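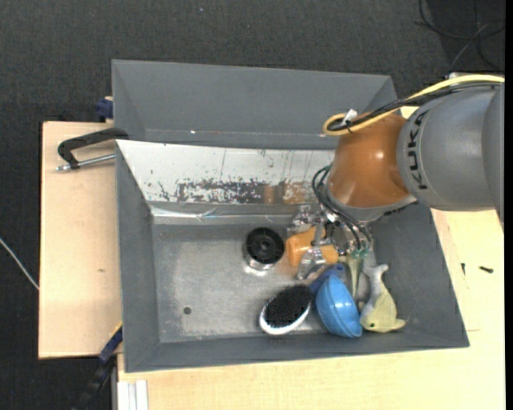
The Arkthorpe group asked, after reading our abstract, whether a gripper comparison carried out on one arm can tell a buyer anything about another. Their question is a fair one and the first part of this talk answers it.

Slide 2. State the scope. Two grippers, one KUKA arm, one controller, one fixed camera. The arm and the controller were left unchanged between runs. Results apply to picking from a metal bin and should not be extended to conveyor work.

Slide 3. Introduce the grippers by their project names, Odovdale and Climitz. Odovdale has the softer fingertips. Climitz closes faster and needs less air. Do not give prices. If asked, refer the audience to the handout.

Slide 4. Object set. Household items of mixed shape: a hairbrush, a blue bowl, a spool, a toy with a forked tail. Mention that a bowl lying on its side is a different task from a bowl standing upright, and that we scored the two separately. Pause for questions.

Slide 5. Procedure. Each gripper made 105 attempts. A pick was counted when the object stayed in the fingers for 6 seconds above the rim. Odovdale missed 8 and Climitz missed 13. Most of the Climitz misses were on the hairbrush handle. Show the chart and allow time to read it.

Slide 6. Camera placement. The arm hides part of the bin during the approach, and the Diệp software plans from the last clear view. A second camera is under review.

Slide 7. Reply to Arkthorpe. The ranking may hold on a different arm, but the miss counts will not carry over. We have offered them the object list and the scoring sheet. Run time to this point should leave room for the discussion of finger wear.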